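Packing Light for Pledutside

September 13, 2026 | by Ntombi Cele

5 comments | 153 shares

I have been promising myself a long walk for years now, and this September I finally have one on the calendar. My friend Purificación Benítez talked me into the trail out to Pledutside (she has done it twice, and she makes it sound like a stroll to the mailbox), so the spare bed has been covered in gear for most of a week and the cat has had to find somewhere else to sleep.

My first attempt at a pack was terrible. I had a hardback novel in there, two kinds of sunscreen, and a full-size towel that my mother gave me and that I felt guilty leaving behind – I still do, a little. I put it on and walked to the end of the street and back, and had to sit down on the neighbor's wall.

So I started over with clothes. Three shirts in all, one to walk in, one to sleep in, and one for dinner in town. I fold each one small and snug so it slides down the side of the bag, and I don't fuss over the wrinkles.

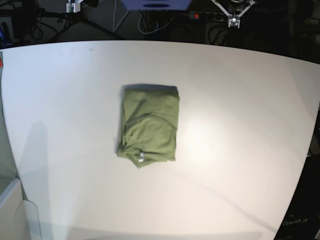

What I'm still arguing with myself about

Shoes, mostly! I love my old boots, but they are heavy, and Purificación swears by light trail shoes and a spare pair of socks clipped to the outside. There is also the question of the little stove. The inn at Skorkari does breakfast, and I hear the soup there is wonderful, but I do like my own coffee before I have to talk to anyone.

I'll write again when I'm home and have my feet up. If you have walked this one, please tell me about the hill after Skorkari, and be gentle.

Recent posts
The Bus to Devadiga, and Why I Missed It
Isa's Plum Cake, Finally Written Down
A New Zipper for an Old Tent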